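Zovmont wool wash, 2 litres: the long verdict

I bought the Zovmont because a moth had eaten one jumper and I had boiled another, and I felt the survivors deserved better. It calls itself a wash for wool, silk and "treasured knits". Mine are mostly from a charity shop, but I let it pass.

Smell
Cedar, according to the bottle. A pencil case, according to everyone in my house. It fades by the second day, which is about when you stop minding it.

By hand
Very good. It rinses out faster than Clemov, my usual, which foams like a nervous horse and needs four changes of water. The grey cardigan came up soft and the cuffs stayed roughly where cuffs should be. The cap is a nuisance — the measuring line is on the inside, moulded in the same colour as everything else, so you pour by faith.

In the machine
Use the wool cycle, half a capful, and keep the load small. I ignored the last part once and got a damp felted brick with sleeves. On a proper small load I can't fault it. The one thing I'd add is to wipe the glass and the rubber now and then, as wool sheds and the fluff has to go somewhere.

Front-loader, door shut and door open:
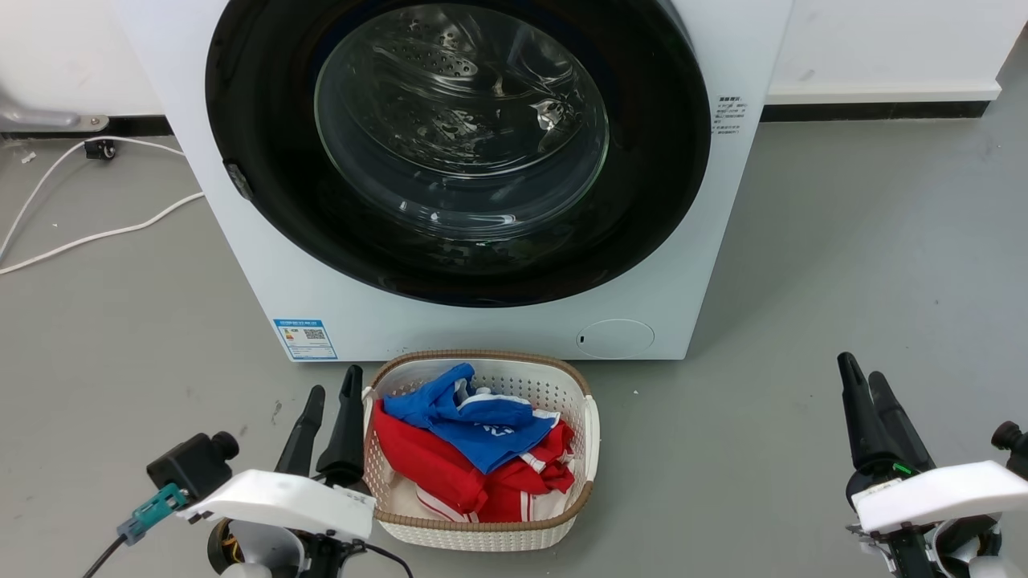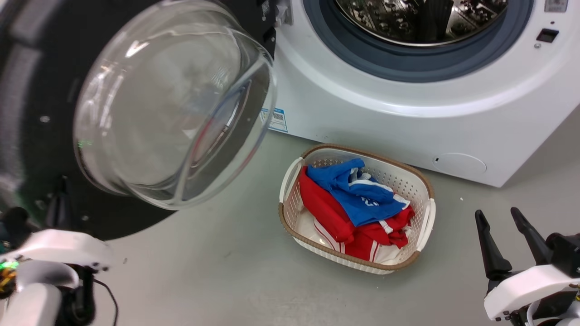
Price
Steep. Gumaro Cervantes, who left one of the 34 reviews on the shop's page, says he waters his down and notices no difference. I tried it and did notice, mainly on the collars.

Would I buy it again? Yes, in the sale, and I'd decant it into the old Clemov bottle for the sake of the cap.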